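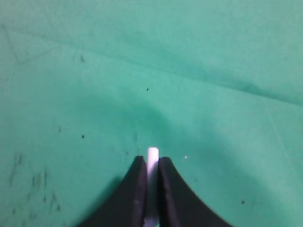 Teal-green cloth, paler mint towards the top right.

February, 9.40 am

Back on the dye trials. Huguette Marty dropped off the Baudry wool yesterday and I've been dying to get it in the pot (sorry). Weighed out 494 g dry, which leaves enough for one more go if I make a mess of this one.

Recipe as last time: weld first, then the indigo vat over the top. The weld bath smelled horrible as usual but gave a lovely sharp yellow after an hour. Kept the vat at 47 degrees and it behaved until lunch, then went a bit blue at the edges, so I fed it and left it alone.

Did two dips of ten minutes each. First one came out far too lime for me. Second one was much better – a proper sea green, though the ends of the skeins are patchy where I tied them too tight. Looser ties next time!! I write this every month.

Still arguing with myself about the Henodico mordant against the Janell one. Janell dissolves faster but I think the yellow is duller. Need to do them side by side, same pot size, same water.

To do:
wash fastness on both dips
ask Huguette if she wants the patchy skeins
order more weld, the 2000 g bag this time
find the lid for the small Urkex pan

Vat is resting under its blanket. pH strips nearly gone.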